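December 15, 2018

Heating pressure at 0.9 bar this morning, system cold. It was 1.2 when I went to bed, also cold, so the loss is continuing at the rate I have been writing down since the start of the month. Topped up from the filling loop to 1.3 and closed both valves. Checked afterwards that the loop itself wasn't passing by taking the hose off at the lower end. Dry after an hour. Hose left off, blanking caps on.

That leaves the expansion vessel, the relief valve and the pipework. The vessel was the first suspect. With the system drained down to nothing at the gauge, the air side read 0.4 on the car tyre gauge where the plate on the Mirkero says 1.0. No water came out of the air valve, so the diaphragm is probably sound and it has just lost its charge over the years. Pumped it to 1.0 with the foot pump and refilled. A flat vessel explains the gauge going up to nearly 3 when the boiler fires and then the relief valve letting some go outside. It doesn't explain a loss overnight with the boiler off.

Tied a freezer bag over the end of the relief pipe on the outside wall, with an elastic band. Will look at it tomorrow. Should have done this a week ago.

Lunch late, bread and the rest of the lentil soup. Wrote up the readings so far while eating and drew the graph again with the cold readings only. The hot ones are no use, I took them at different water temperatures and they scatter all over.

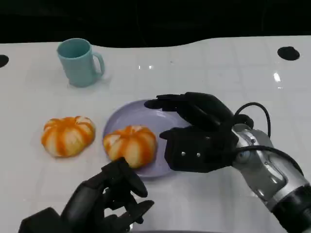 Teal mug, lavender-grey plate.

In the afternoon I did the radiators in order, starting furthest from the boiler. Method: dry kitchen roll pressed round each valve spindle, each union nut and each bleed screw, then look for a mark. Back bedroom, nothing. Box room, nothing at the valves, a little old green crust on the lockshield but it wiped off and the paper stayed dry. Landing, nothing. Front bedroom, slight weep at the gland of the thermostatic valve. Quarter turn on the gland nut and it stopped, though I'll put paper under it overnight as well. The weep was one small drop in ten minutes, which isn't enough for what we are losing.

Downstairs the 700 mm radiator in the hall is the one I don't trust. There is a brown stain on the underside at the left seam, and the paint has lifted. The paper came away faintly marked, but rust marks paper too, so I can't call it. Taped a strip of dry tissue along the seam with the time written on the end of it. If it is the seam, the radiator gets replaced. Annamalai on the trading estate has that size in stock according to the girl on the phone, and the pipe centres should be close enough with an extension piece.

Malathi Pinto rang at four about the Stusham minutes and I asked her what she did when theirs was losing water. She put a bottle of Pastach in through the towel rail and it has held for five winters. I am reluctant. Sealant would most likely stop a small weep, but then I wouldn't know where it had been, and I have read mixed things about what it does to automatic air vents. Keeping it as a last resort. The inhibitor is going to need doing again in any case after all this draining and topping up.
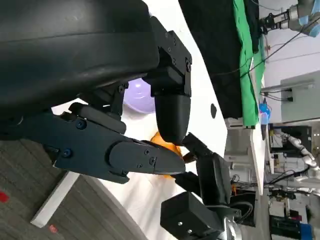
The part I can't inspect is the run under the kitchen floor. It is copper in the screed, put in before we came, and the drawing left in the meter cupboard shows it going diagonally under where the units now stand. Isolation test is possible if I can get the two gate valves behind the washing machine to close. One turns freely and I think it shuts. The other is stiff and I have put penetrating oil on the spindle and left it. Not going to force it on a winter evening with every merchant shut.

Kai Sperling quoted roughly 3,000 for a new boiler with the pipework rerouted above floor level, and 213 for a day of tracing with the thermal camera and a written report. The tracing seems fair. The boiler I would sooner not replace when the fault has nothing to do with it apart from the vessel.
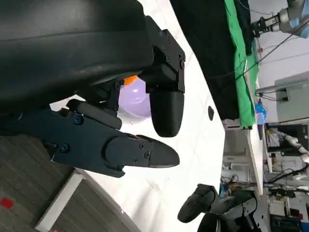
Lavender ball, a little orange along the top.

Evening readings. Boiler off at six, left to cool. 1.25 at nine, lukewarm. 1.2 at ten, cold to the hand at the return pipe. Room temperature in the hall 17. Some of that fall from 1.3 is just the water cooling and air coming out at the top, as I bled the landing and front bedroom after the refill and got a fair amount out of both.

To do: look at the bag, look at the tissue in the hall, try the stiff gate valve again with the bigger spanner. Ring Annamalai about extension pieces, 15 mm. Find the radiator key, which was on the windowsill and now isn't.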